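Can They Do the Chores Yet?
Gallery, Feb 23, 2020

Every few months somebody sends me a clip and says the washing-up is as good as over. I've been hearing it for 20 years. So when Candela Mateos, who edits this corner of the site, asked for a gallery on home robots, I said I'd do it if I could be rude. She said fine, keep it short. It has ended up very short: one picture, and a few notes on what I'd want to know before I let any of them near my kitchen. 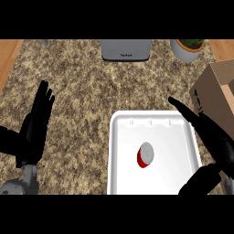 Two black hands, one red can, one white tray. The kitchen is computer-rendered, granite pattern and all.

A can in a tray is a fair place to start. It's a real job, after all, and most of us do it without putting the phone down. What I can't tell from a single still is how the can got there, or where it's going next. Ask for the whole run, start to finish, at normal speed, with the failed goes left in.

Simulated kitchens bother me less than they used to. Zdenka Kadrić put me right on that over a long lunch in Foston: you can try a thing thousands of times in software and break no crockery. Fair enough. But my worktop has crumbs on it, and a sticky patch by the kettle that has been there since April. I'd like to see a simulation of that.

Then there's the question of which chore. Moving one object is a piece of a chore. Putting the shopping away means opening the bag, finding the eggs before you squash them, and knowing that the tall cupboard sticks. I timed myself last week and it took 4 minutes, including a row about where the rice lives. The sales sheet for the Bastodus gives no time for anything at all — I looked twice.

Shops are a slightly better bet. The shelves stay where they are and the boxes come in known sizes. Even so, the Petek trial I went to had 2 staff standing by the machine all morning, and I'd count their wages in the price.

My verdict for now is no, not in my house. If the Zorus people want to prove me wrong they can come round on bin day.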